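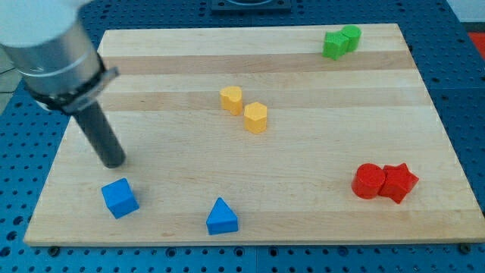

I sat down meaning to write two lines about the missing hexagons and have now been at it long enough for the coffee to grow a skin, so apologies in advance. The subject is how to sort a mixed tub of wooden shape blocks, which I gather this list has argued over before, though I only joined in October and the archive search gives me recipes for beeswax polish whatever I type into it. My position is color first, shape second. Two blue, two yellow, two green and whatever comes after that, and you don't trouble yourself over which of them is the prism until the colors are in their piles. The yellows make the case as well as any: a heart and a five-sided prism have nothing to say to each other as shapes, but put them side by side on a maple board and your eye has them down as a pair before you've found your glasses. Same with the green cube and the green cylinder.

Kavitha takes the other view, and I'll quote her properly this time, having been told off last month for paraphrasing.

Kavitha Bhat wrote:

> I've read the color-first people with great patience and I would
> like some of it back. A shape block is called a shape block. The
> lid of the sorter has holes in it, and the holes are not blue.
>
> When I bought the big Storik tub at the church sale it had 73
> pieces in it, from at least two makers and possibly a board game.
> I sorted by shape. Cubes, cylinders, triangular prisms, anything
> with five sides, hearts, stars, and a pile called "sorry". It took
> one evening. I could see right away that I was short on triangles
> and long on cubes, which is the only thing I wanted to know.
>
> If I'd sorted by color I would have had a very handsome rainbow
> and no idea what was missing. Also, paint fades. I have three
> cubes that were all green once, and now one is green, one is
> olive, and one is what my mother would call institutional. Where
> do they go? With the cubes. Finished. Bed by ten.
>
> Also, could whoever has my copy of the Skudetti catalog please
> send it back. I'm not angry. I do need the page with the hearts.
>
> Kavitha

I do not have the Skudetti catalog. I had it, and I passed it along to Amin, who will speak for himself if he's awake.

On the rest of it, taking her points in the order they annoyed me.

The holes in the lid. Fine, the holes are not blue. But how many of us still have the lid? I've bought four lots of blocks since spring and got one lid, and it belonged to something else. It had a slot in it for a coin. Most of what comes through my door is loose blocks in a bread bag, and a sorting method that depends on a lid is no use to a person with a bread bag.

The missing pieces. She's right that you need a shape count sooner or later. I just don't see why it has to come first. Once the blues are together you look through the blues and say, cube, triangle, where's the rest of you, and you've found the gap in that color, and that's the gap you need to fill. "Short on triangles" doesn't help me at a flea market table at seven in the morning. "Short one blue triangle" does. I can see a blue triangle from across a parking lot. I've done it, and embarrassed my sister.

The faded ones. This is her best point and I was hoping she'd forget it. My own rule is to put any doubtful block next to two that I'm sure of, on bare wood, by the window, and leave it there while I do something else. When I come back it has usually made up its mind. Don't do this on a colored tablecloth. I did a whole batch on my red oilcloth one Thursday and every green in the lot came out gray, and I very nearly repainted a perfectly good cylinder.

Which brings me to the board, as Maj-Britt asked off-list what to sort on. (Maj-Britt Kvam, for the newer people, is the one who did the long post on cleaning blocks without raising the grain. Read it before you go anywhere near a dishwasher.) I like a plain wooden cutting board, pale, the kind made up of strips. You don't need to go mad. Mine is maple, with a couple of darker bands in it, and those turn out to be handy for a thing I hadn't thought of until I'd done it a few times: I line the doubtfuls up along a dark band and they stay separate from everyone else without my having to find a saucer. Cubes stay where you put them. Cylinders are fine on end. Put a cylinder on its side and you'll be under the table with a flashlight, and at my age that's a project.

A tray with a rim would solve the rolling, I know. I've tried a tray. You can't get your fingers under the small pieces at the edge, and you end up tipping the whole thing out and starting over. Amin uses a baking sheet and claims to be happy. It sounds like hail in there.

For the repainting people, one small note. If a block really has to be redone, do its partner too, even if the partner looks fine. A fresh yellow heart beside an old yellow pentagon makes the pentagon look ill. I used the Zamaren milk paint on my last set and liked it, two thin coats and a long wait between them. I can't say how it holds up under teeth. My testers are all in middle school now and have stopped chewing things, or at least stopped doing it in front of me.

What I need, if anyone is thinning out:

1 hexagon, red, the small size
1 hexagon, any color, the small size, I'll paint it
1 star with all its points

What I have to trade: a great many cubes. Everyone has a great many cubes. I believe if you left 1000 blocks in a shed over the winter you'd open the door to 1000 cubes. Mine are sanded and washed and most still have decent corners, and I'll send 59 of them to anybody who asks, in one box, no returns.

Postage as usual, we'll split it. Please write to me directly on the swaps and keep the arguing on the list where the rest of us can enjoy it.

And Amin, the catalog.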